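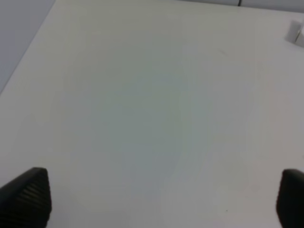 Speaker notes – "What White Are You?"
Calimlim Public Library, community room, October 20, 2018

Slide 1. Title

Wait for the chairs to stop scraping. Thank them for giving up an afternoon to hear a grown adult talk about white paint. Mention that the talk has handouts, and that the handouts are on white paper, and move on before anyone groans.

Slide 2. How I got into this

In January I decided to repaint the downstairs hall. Plan was to use up a weekend. I went to Feketti's, the paint counter on the corner, and asked for white. The man asked which one. I said the normal one. He gave me a fan deck with 137 whites in it and went to help somebody who knew what they wanted.

(Hold up the fan deck. Don't drop it this time.)

I bought 14 sample pots. I'm not proud of it. The hall is still half done, and my household has asked me to say that it is more like a third.

Slide 3. Nothing is white

Paint that is just white pigment and binder does exist, and in most rooms it looks like the inside of a refrigerator. Nearly everything sold as white has a little of something else in it: black, yellow, umber, a bit of red or green. That's the undertone. You won't see it on the chip. You'll see it when the whole wall is done and the ladder is back in the garage.

Test for the audience: hold the chip against a sheet of printer paper. The cream ones turn yellow right away. The gray ones look dirty. Pass the chips around now and ask for them back. (Last time I got seven back.)

Slide 4. The light does half the painting

Main point of the talk, so slow down.

A north-facing room gets cool, bluish light all day and will push a cool white toward gray. South-facing is more forgiving. West is lovely at dinner and flat in the morning. If there's a big tree outside, your white is going to be green in summer and there's not much to be done short of a chainsaw.

Then there are the bulbs. Warm bulbs are the ones with the low numbers, cool bulbs have the high numbers, and yes, that is backward from how anybody would do it. Change the bulbs before you change the paint. A bulb is a lot cheaper than 600 square feet of regret.

Pause for laugh. If no laugh, drink water.

Slide 5. Things next to other things

White picks up color from whatever is nearby. An oak floor will warm up the bottom of a wall. A red sofa makes the wall behind it pink, and people will tell you so. Trim is the worst. If your trim is a bright white and your wall is a soft one, the wall looks like somebody smoked in there.

Easy fix: same color on both, flat on the wall and semi-gloss on the trim. The shine makes them look different enough.

Slide 6. Names

Read a few out loud in a serious voice. The Skoter line names its whites after weather. Stiseo goes for dairy. I have painted with both and can report that Cold Buttermilk and Late Fog are the same color on a cloudy day. Names are there to help you feel something. Write down the code on the back instead, and write it on the lid too, in marker.

Slide 7. How to test properly

Don't paint little squares on the wall. They show through the final coat, and five whites side by side will only make you compare them to each other. Paint a big piece of poster board, two coats, right out to the edge. Move it around the room. Look at it at breakfast, and look at it again at night with the lamps on. Stand it up against the wall – paint lying flat catches light from the ceiling and will lie to you.

Pick the one you stop noticing.

Slide 8. Questions I always get

Ceilings: go with ceiling white, life is short.

Can I mix the leftovers? Yes, if they're all water-based and all the same sheen. You'll get a perfectly decent white that you can never buy again, so do the closet with it.

Does it need primer? Over anything dark, yes. I skipped it once over navy. See me afterward.

Which one did you pick for the hall? Say we're out of time. Remind them the coffee is at the back and the room has to be clear by four.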